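Erevell Countertop Water Filter - Set-up Guide
Section 3: First fill, flushing and checking for leaks

Read this whole section before you turn the tap on. Have ready: a towel, a bucket or big mixing bowl, the wrench from the parts bag. Set aside 13 minutes for the first flush. Longer if your water pressure is low.

CAUTION: Cold water only. Hot water ruins the cartridge and the warranty doesn't cover it.

3.1 Fitting the cartridge

1. Shut off the tap. Unscrew the housing cap counterclockwise.
2. Peel both stickers off the cartridge. Top AND bottom. The bottom one is clear and easy to miss.
3. Check the black O-ring is sitting flat in its groove. If it's twisted, take it out and seat it again.
4. Drop the cartridge in, arrow up. Push until it stops.
5. Screw the cap back on by hand, then a quarter turn with the wrench. No more than that.
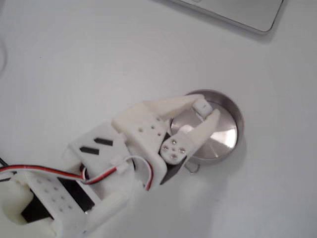 Note: Housings sold under the Griffiths name use the same cartridge but a shallower cap. Hand tight only on those - skip the wrench.

3.2 Connecting to the tap

1. Unscrew the aerator from your faucet. Keep it somewhere safe, you'll want it if you move.
2. Match the thread to one of the adapters in the bag. Try the small one first.
3. Wrap the thread with tape, clockwise.
4. Screw on the diverter valve. Lever should face you.
5. Push the hoses onto the diverter. Blue collar to blue port, gray to gray. Tug each one. Should not move.

Note: Pull-out sprayer faucets will not work with this kit. Ask Jostinent for the under-sink kit instead.

3.3 First flush

1. Put the spout over the bucket. Lever to BYPASS. Turn the cold tap on slowly, half way.
2. Lever to FILTER. Expect sputtering and gray water at first. Carbon dust, harmless.
3. Let it run 9 minutes. Empty the bucket as needed. Fine for houseplants.
4. Turn off, wait four minutes, run again untill the water is clear.
5. Wipe down the cap and both hose ends. Check with a dry paper towel for drips.

CAUTION: Do not leave the unit running unattended during the first flush. If a hose pops off it will empty onto your counter fast.
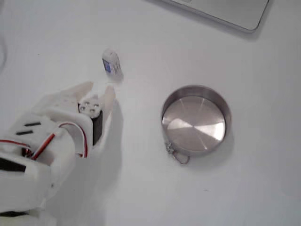
3.4 If it leaks

Leak at the cap - tap off, lever to BYPASS, open the cap, reseat the O-ring. Nine times in ten thats it.
Leak at the faucet - more tape. Or wrong adapter.
Leak at a hose collar - cut the hose end square with a sharp knife and push it in again.
Crack in the housing - stop using it. Call the seller.

3.5 Setting the reminder dial

1. Turn the dial on the base to the current month. Flushed it in December, set it to December.
2. Change the cartridge after 800 gallons or when flow drops to a trickle, whichever comes first.
3. Order replacements as part 152. Priketo cartridges look the same but are a hair too long, and the cap won't close on them.

Write the fitting date on the label inside the base. Go on to Section 4 for cleaning.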